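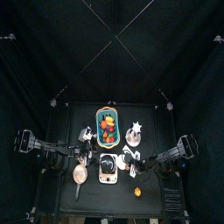 Cilturow: Frequently Asked Questions

What is Cilturow?

Cilturow is a training method for two-armed tabletop robots. It takes recordings of a person driving the arms through a task and learns a policy that does the task without the person. The part that is new is how it picks which recordings to learn from and how much weight each one gets.

Who made it?

Wai-kit Ho wrote the method and most of the training code. Wai-kit Lam built the workcell and ran the evaluations. Please use full names when you write to us, as first names get mail sent to the wrong desk.

How many recordings did you use?

The released set has 3,611 episodes. All of them are kitchen-style tasks on one table: moving toy produce in and out of a basket, setting items on plates, and working near a small cooker and a frying pan.

Why play food?

It keeps its shape and color over months of handling. Real fruit bruises, and a policy trained in May would be looking at different objects by the end of the summer.

What does the weighting step do?

Each episode is split into short segments. A small model, which we call Alero, scores every segment by how well the next few arm positions can be predicted from the camera view and the current joint angles. Segments where the operator paused, backed up or changed their mind tend to score low. Low-scoring segments are given less weight in training. They are not deleted.

Why keep the bad segments at all?

We tried removing them. The policy became smoother on easy grasps and worse at recovering from a missed one. Many recoveries start inside a messy segment, so cutting those took the recoveries out too.

How was it tested?

We ran 50 trials per task on 6 tasks. Object positions were changed before every trial, using a list printed ahead of time so the person resetting the table did not choose them. A trial counts as a success only if the final layout matches the goal and nothing has left the table.

Does it help on every task?

No. It helped on 4 of the 6. On the other two the difference from plain imitation was too small to call. Both of those are short, one-arm tasks, and operators rarely hesitate in them, so there is little for the weighting to do.

Will it work on my robot?

The code expects joint positions and at least one fixed or head-mounted camera view. We have only run it on our own pair of arms with two-fingered grippers. The Plandier config file is the place to change link lengths and camera settings.

Do I need to retrain Alero for my own data?

Yes. It trains quickly, but scores from our data do not carry over. Run it first, then look at the lowest-scoring segments by eye before you start the main training run.

What is the Tai branch?

Older code, kept so that earlier results can be repeated – please do not open new issues against it.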